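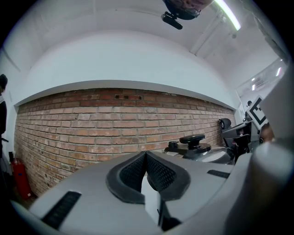 Gray hand-held gripper with two black finger pads.

Introduction to Coaching Team Sports
Handout 6: Defending the Pick and Roll
Instructor: Heikki Seppälä
Last revised 30 July 2019

Before you read on

Bring this handout to the gym as well as to the classroom. We'll spend the first half hour at the board and the rest on the floor, so wear shoes you can slide in. If you missed Handout 5 (closeouts and help position), go back and read it first. I'll be using "gap," "nail" and "tag" all through this one without stopping.

I love teaching this unit! The pick and roll is two players and a ball, and a ten-year-old can learn it in an afternoon, yet grown professionals still argue on the bench about how to guard it. By the end of the week I want you arguing about it too.

1. What the offense wants

The screener sets up on the on-ball defender. The ball handler drives that defender into the screen. For a second or so, two defenders have to deal with two attackers with one of the defenders a step behind, and that step is the whole point. If the ball handler turns the corner, the big has to choose between the ball and the roller.

Write this in the margin: the screen doesn't create the advantage, the late defender does. A screen that's called early and met early is just a traffic cone.

2. The four basic coverages

Drop. The screener's defender stays back, somewhere between the free-throw line and the restricted area, and keeps both the ball and the roller in front. The guard fights over the top and chases from behind. You give up the pull-up jumper. Good for slow bigs and for teams that rebound well. Bad against a guard who makes that jumper all night.

Hedge, or show. The big jumps out hard on the far side of the screen, turns the ball handler back toward half court, then sprints home. Timing is everything. Leave too soon and the guard hasn't recovered; leave too late and the roller is dunking. The weak-side defender has to tag the roller while the big is out of the paint.

Switch. The two defenders trade assignments. Simple to teach, hard to punish when your players are close in size, and awful when your point guard ends up on the block against their center. If you switch, switch up to the ball. A soft switch with both defenders backing away is an open three.

Trap, or blitz. Both defenders go at the ball. The other three are now guarding four, so everyone off the ball moves on the pass, before the catch if they can manage it. It's a wonderful change of pace in the last two minutes of a half and exhausting as a steady diet.

There's also ice (some of you will know it as down or blue), used on the wing. The guard gets on the high side and refuses to let the ball handler use the screen at all. We do ice separately in Handout 7 — please don't mix it in this week, however tempting it is.

3. Talking

The big talks first. Always. The guard has their back to the screen and can't see it. I want three calls, in order: the side ("screen left!"), the coverage ("drop, drop!"), and the recovery ("I'm back!"). Loud enough that I hear it in the hallway.

When we charted the Fluneck Invitational in February, we logged 470 ball screens over the weekend. On 236 of them we could hear a call from the big before contact. The other half of the time the guard found out about the screen with their ribs. We had one camera and one microphone at mid-court, so some calls were surely lost in the crowd noise, but go and listen to any youth game and tell me it sounds different.
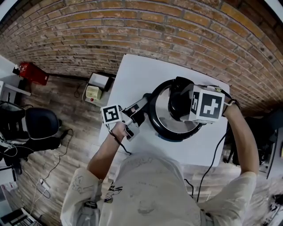
Now back to the guard's part of the job, which gets skipped in most clinics. Three habits to build:

Get into the ball. If there's a full arm's length between you and the dribbler, the screener can fit in the space and you've already lost. Step up as the call comes.

Get thin. Lead with the foot nearest the screen, turn the hips, swing the arm through over the screener's hip. Practice it at walking speed first. It feels silly and it works.

Chase the back hip. Once you're over, you aren't trying to get back in front. Stay on the shooting-hand side and make the pull-up uncomfortable.

4. Floor session

Drill A, Pradov shell. Two on two on one side, coach passes to start. Six reps of drop, six of hedge, then change sides. Defense stays on until they get three stops in a row.

Drill B, call and go. Three on three. I hold up one, two or three fingers behind the offense and the big has to call the matching coverage before the screen arrives. A silent big is an automatic basket for the other team.

Drill C, tag and fly. Four on four with a shooter in the weak corner. The low defender tags the roller with a forearm, then closes out to the corner on the skip pass. Most of you will be late for the first ten minutes. That's normal, keep going.

Drill D, if time allows. Five on five, half court, offense must start with a ball screen. The defense picks one coverage and lives with it for four possessions before changing.

5. For discussion

Watch the second half of the Marín v. Wastavholm game on the course page. Wastavholm drop on every screen for twelve minutes and get burned by the same pull-up again and again, then they start hedging and give up two lobs. Would you have changed? When? Who on that roster is quick enough to show and get home? Come with a time stamp and an opinion, and be ready for someone to disagree with it.

6. Written work

Up to 2000 words. Choose a team you can watch at least twice. Describe its main coverage, the personnel behind it, and one adjustment you'd make against a strong pull-up shooter. Draw at least two diagrams by hand or on a computer, I don't mind which, but label all ten players. Circles for offense, X's for defense, dashed line for a pass, wavy line for a dribble.

Reading for next time: the ice section in the course pack, and your own notes from Handout 3 on forcing the ball to the sideline.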